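Print this page | E-mail this page

Posted 23 November 2020 by Raptis Recruitment Desk

Demonstration operators, hand-held grippers — Clitbridge

Raptis records manual tasks for training robot arms. We are taking on demonstration operators for the Brikon project at our Clitbridge site. Contracts run to the end of May, with a possible extension at Wivside.

The work

Operators carry out household tasks using a pair of hand-held grippers, one in each hand. The gripper records its own position, the jaw opening and the view from its camera. No robot is present during recording. The current task set is soft goods: folding, turning right side out, and opening and closing fastenings. The target for the project is 3000 accepted demonstrations.

A session lasts 90 minutes, with a break of 5 minutes at the midpoint. Each demonstration must be completed within 60 seconds. Those that overrun are discarded and repeated.

You will be expected to:

— reset the item to its start position between demonstrations
— move at a steady pace and keep both grippers within tracking range
— keep bare fingers off the item once recording has begun
— log dropped items and failed grasps against the correct run number

Zips are the slowest part of the set. The fabric has to be held close to the teeth, and the approach angle of the second gripper matters more than grip force.
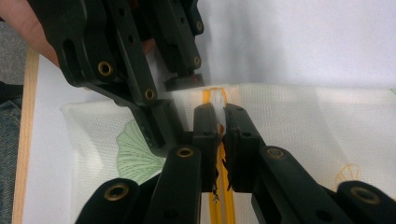 Operators are trained on flat cloth first and move to fastenings when their discard rate is low enough. Training is paid at the full rate.

Requirements

Good use of both hands and normal or corrected eyesight. You must be able to sit or kneel at a low work surface for a full session. Experience of sewing, assembly or bench work is useful but not required. Left-handed applicants are welcome — the grippers are the same for either hand.

To apply

Send a CV and a note of the days you can work to the Raptis office in Clitbridge, marked "Brikon operators". Shortlisted applicants will be asked to attend one unrecorded trial session.

Print this page | E-mail this page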